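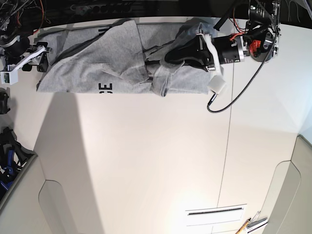 Grey T-shirt on a white table, some of its lettering upside down.

The Surbridge Mound had been sitting in Kevoston's bottom paddock for longer than anyone had been cross about it, and then in September the council decided it was heritage.

"World heritage," said Mayor Quintanilla, who had driven out to see it in the wrong shoes. "We're putting in for the lot."

Thoa Ung, whose paddock it was, looked at the mound. The mound was grassy and had a goat on it.

"What's in it?"

"Ancestors," said the mayor. "Possibly a passage. The consultant was very excited about the passage."

The consultant was Diệp Châu, who had been excited at an hourly rate. She had walked round the mound twice with a device on a stick and written a report of 78 pages, of which 38 were maps of how to get there. It spoke of ritual alignments. At dawn on the shortest day, it said, the sun would strike the eastern face, as it also struck the shed.
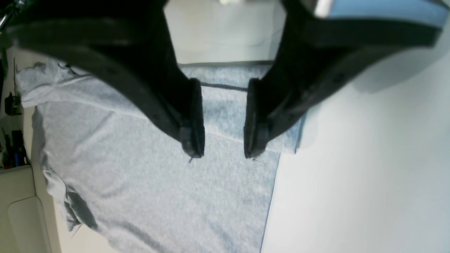 Mỹ Diệp
Fiction contributor

The town took to it. The bakery brought out a domed bun. The Doãn Hotel renamed its beer garden the Antechamber and put a dollar on the schnitzel. A sign went up on the highway promising a monument in 500 metres, and the pub next to the sign did very well out of people who believed it.

Only old Liên Đinh held off. She came to the public meeting with her knitting and waited through the slides.

"That's the Watex spoil," she said, when they got to the passage. "From when they put the water main through. Dad drove the digger. Your passage is a pipe."

There was a silence in which several people thought about buns.

"How old is the pipe?" asked the mayor.

"I was in grade four."

"So there's an oral tradition," said Diệp Châu, and wrote it down.

The application went off with an appendix titled Living Memory. It had a portrait of Liên looking out over the paddock, taken while she was trying to find her car. The fee for the tour was set at 100 dollars a family, goat included, and Thoa was given a lanyard.

She wore it down to the bottom paddock that evening, to shift the trough. The goat was up on top facing east. Somewhere under its feet the main gave a long, wet gurgle, and a couple from the caravan park took off their hats.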